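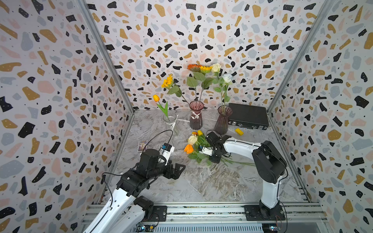
Step 1: Pick a chore with soft stuff in it

I've been asked a lot whether robots can do chores yet, so I wrote up how I check at home or at work, and you can copy it. Skip the boxes and cans. Pick something floppy! I like flower arranging: a few vases, a bunch of mixed stems laid flat, and two arms with grippers. A rose and a sunflower don't want the same squeeze, and leaves get in the way of everything.

Step 2: Do it yourself first

Time yourself putting 3 stems in a vase. I'm slow and I still came in at 20 seconds. Write it down, you'll want it later.

Step 3: Score each stem

Two points if it goes in clean, one if it goes in with a bent leaf, zero if it lands on the floor or the vase tips. My friend Italo Lo Presti wanted half points (no, Italo). Keep going for 163 stems if you have the patience, or stop when you run out of roses.

Step 4: Change one thing

Swap in a narrower neck, or turn the bunch so the stems point the other way. A machine that only copes with one layout isn't ready for your kitchen, in my book. Mine still isn't, and I'd hire it to carry the vases long before I'd let it near a wedding order.

Updated 2 September 2019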